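From: Guido Melis
To: zidby-users
Date: Sep 26, 2026
Subject: Re: [zidby-users] Wrist view dropout, does it help or not?

Hello all,

thank you for the questions. I answer below the quoted text, I hope it is readable.

> In your report from the Jaltari runs you write that hiding the
> wrist view during a part of the training makes the policy better
> with soft objects. We tried the same on Solwood and we see no
> difference. Did you drop the wrist view per frame or per episode?
> And how do you know that the policy does not simply learn to
> ignore the wrist camera?
>
> Bassi group

1. Per frame or per episode

Per episode. We tried per frame first and it did nothing for us also. I think the network fills the gap from the neighbor frames, but I did not test this. With per episode dropout we hide the wrist view in 15 percent of the training episodes, and in these it is hidden from the first step to the last. The training set has 3173 episodes. We did not change anything else, same seed, same learning rate.

2. Does the policy ignore the wrist camera

This was my worry too. The check is simple: at test time we replace the wrist view by a gray image, and we look at what happens in the last part of the approach. If the policy ignored the camera, the result should stay the same. It does not stay the same. With both views the grasp success on the ketchup bottle is 70 percent, and with the gray image it falls to roughly half of that. So the camera is used, mostly when the fingers are already close to the object.

The two views do not carry the same information, and I believe this is the reason for the gain. From the top, the bottle is one shape in the tray, on a table with many other things of different sizes. From the wrist it is very large, and the label with the hand-drawn letters gives strong edges to follow, but the tray and the rest of the table cannot be made out.

Top view first, then wrist view, both from the same setup:

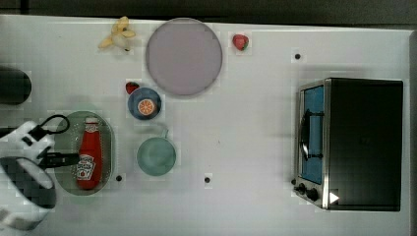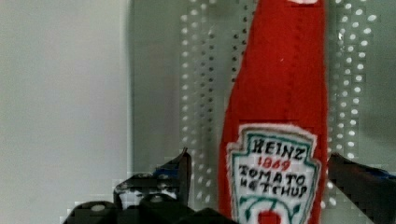 3. Why you see no difference on Solwood

I can only guess. If your objects are hard and do not change shape, the top view is maybe already enough and there is not much to win. Please look also at the crop. In Zidby the default crop of the wrist view is centered, and with our mounting this removed part of the fingers. We turned it off. If you leave it on, the dropout has a much smaller effect, at least for us.

4. What is still open

We ran only 8 seeds, and two of them are clearly worse than the others. I do not understand yet why. I will repeat these two in October with the crop off and with a lower dropout, and I will write the numbers to this list. If somebody has the per episode version running on another arm, please send me your config, also when the result is bad.

Best regards,
Guido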